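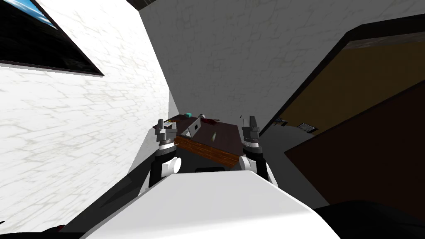
Attachment 1: head view, desk task, both grippers in view and apparently nothing held.

Ticket 312
Project: Drollov (simulated two-arm desk tasks)
Component: episode recorder, Zunik build
Raised by: Timdale data team
Status: resolved, one item left open
Priority: medium

Problem

Episodes recorded on the desk task are being rejected by the checker with "action/state length mismatch". The operator sees nothing wrong during the run. The arms follow the controllers, the room renders normally and the save message comes up. The fault only shows when the batch is checked.

The February batch has 3,001 episodes in it. The checker rejected 31. All of them are from the desk room with the stone-pattern walls and the doorway on the right. No rejections from the kitchen or the shelf room.

Steps to reproduce

1. Load the desk room with the laptop-type object on the left half of the desktop.
2. Start recording before moving either arm.
3. Hold both arms still over the desk for a few seconds, then carry on with the task.
4. Save and run the checker.

It does not happen every time. Starting to move straight away seems to avoid it.

Log

09:40 Opened one rejected episode by hand. The state file is longer than the action file. Images match the state file, so it is actions that are missing.

10:05 Checked the left and right arm streams separately. Right arm is complete. Left arm has a gap near the start, then carries on as normal. The recorder trims both to the shorter one on save, but leaves state alone.

10:30 Suspected the room itself, as it is heavier to render than the others. Turned the wall textures down and recorded again. Still got a mismatch. Put the textures back.

11:15 Asked Bashir site whether they have seen it. They have not, but they are one build behind us on Zunik.

11:50 Rolled one station back to their build. Recorded the same task with the same long pause. No mismatch. Moved forward again and the mismatch came back on the second try.

13:20 Found it. The new build drops an action if it is identical to the one before, to save space. With an arm held still, every action is identical. The right controller on this station has a slight drift so its values always change a little, which is why only the left arm lost any.

13:45 Turned off skip_repeats in the recorder settings. Recorded with long pauses on both arms. All passed.

14:30 Pushed the setting to the other stations. Operators need to restart the recorder to pick it up.

What to do with the rejected episodes

Do not pad them by hand. The dropped actions were copies of the one before, so they can be filled back in from the timestamps. The script is in the tools folder and writes to a new file. Ran it on all 31 and the checker now accepts them. Please leave the originals where they are until the next training run has finished.

Still open

The other rooms had no rejections, and we think that is only down to the desk task having a pause at the start in its instructions. Someone should record the shelf task with a pause on the old settings to confirm.

The controller drift has its own ticket.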